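# Une soirée portes ouvertes à l'atelier Prilgate

J'y allais pour voir des fraiseuses, j'y suis resté pour un micro-ondes ! Prilgate, c'est un atelier partagé de 137 membres, au fond d'une cour, avec une odeur de café et de colophane dès l'escalier. En avril, ils ouvrent les portes à 19 h et chacun montre ce qu'il a en chantier.

Marlies Lanz et Tetteh Eshun construisent depuis l'hiver un bras de cuisine, pièce après pièce, le soir après le boulot. Le vrai bras est encore en morceaux sur l'établi (sept articulations, dont deux à réimprimer), alors ils répètent tout en simulation, dans une cuisine virtuelle baptisée Zovura. Tetteh faisait défiler les essais sur un vieil écran et on se bousculait un peu pour voir.

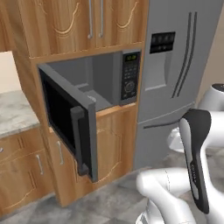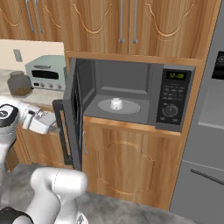
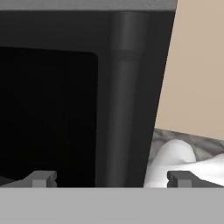
*Zovura, la cuisine simulée : deux vues du micro-ondes encastré, porte ouverte, puis un gros plan sur une porte sombre et sa poignée, au-dessus des doigts de la pince.*

La porte, c'est leur grand sujet du moment. Marlies m'a parlé vingt bonnes minutes de l'approche de la poignée, de l'angle du poignet, du couple à ne pas dépasser, et j'en aurais bien repris vingt ! Ils en sont à 642 essais enregistrés et visent les 2 000 avant de brancher le moindre moteur.

J'ai pu régler moi-même un paramètre de serrage et relancer un essai (merci Tetteh pour la patience). Chenxi Yu, à la table voisine, prépare la carte de commande et cherche encore un connecteur correct pour l'alimentation. Si vous en avez un au fond d'un tiroir, apportez-le, l'atelier est ouvert tous les soirs jusqu'à 22 h.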